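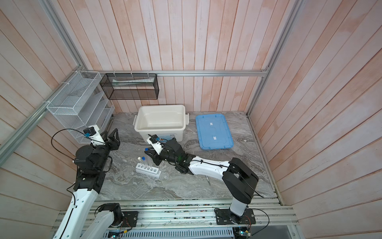
Cricket kit stinks by January, there's no getting around it, and after a hot Saturday in the field at Rastthorpe I reckon the boot of our car could be declared a health hazard. The good news is that nearly all of it can be sorted on a Sunday morning with stuff you already have in the laundry! The first rule is air. Nothing stays zipped in the bag overnight, not even the thigh pad you swear you didn't use. Mesh is brilliant for this, so get some up off the floor: a black wire-mesh basket zip-tied to a bar, open at the top, is the sort of thing I mean, and it suits inner gloves, caps and wristbands beautifully. Cable ties cost next to nothing and you can snip them off when you move house.

Posted 11 January 2021 in Sheds & Laundries

Batting gloves
Please don't put them in the machine. Wipe the palms with a damp cloth and a drop of wool wash, press with an old towel, then stand them fingers up in the shade with a scrunched sheet of newspaper in each. Change the paper after 60 minutes. Full sun turns the leather to cardboard (ask me about my favourite pair).

Pads
Bicarb paste and an old toothbrush for the faces, a wipe down, done. Undo every strap and brush out the velcro with a pet comb. I was amazed how much grass came out of mine, and they grip like new again. For red ball marks, a dab of white toothpaste works on most synthetic facings, though try it on the back first.

Whites
Grass stains want soaking before they see any heat. Half a bucket of cool water, a scoop of oxygen bleach, trousers in as soon as you're home and left overnight. Rub the knees against each other in the morning and wash as normal. If there's still a green shadow, soak again and keep them well away from the dryer. Line drying on a bright day does wonders for the colour, and it's free!

Helmets
Pull the liner out if it's the removable kind and hand wash it in the sink. For the fixed ones I use a spray bottle with one part white vinegar to four parts water, a light mist and a wipe, then leave it upside down on the verandah. Check the grille screws while you've got it in your hands. 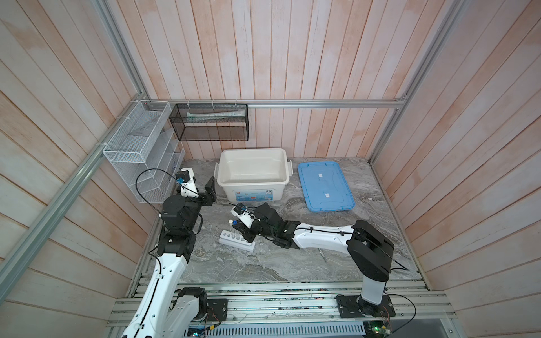 Mesh storage on a side wall and back rail

Spikes
Knock the mud off dry. Then an old butter knife round the studs, and a smear of petroleum jelly on the threads so they'll come out next September without a fight. I once spent a whole tea break on a seized one and missed my bowl.

The bag itself
Turn it upside down and give it a good thump over the lawn. Vacuum the seams, wipe the lining with the vinegar mix and prop it open in a doorway. A cotton sock full of bicarb, knotted, can live in the bottom all season. Swap the bicarb every 2 weeks, or sooner if it's been a sweaty run of games.

Next up is footy boots, and I've got a cracker of a trick for laces.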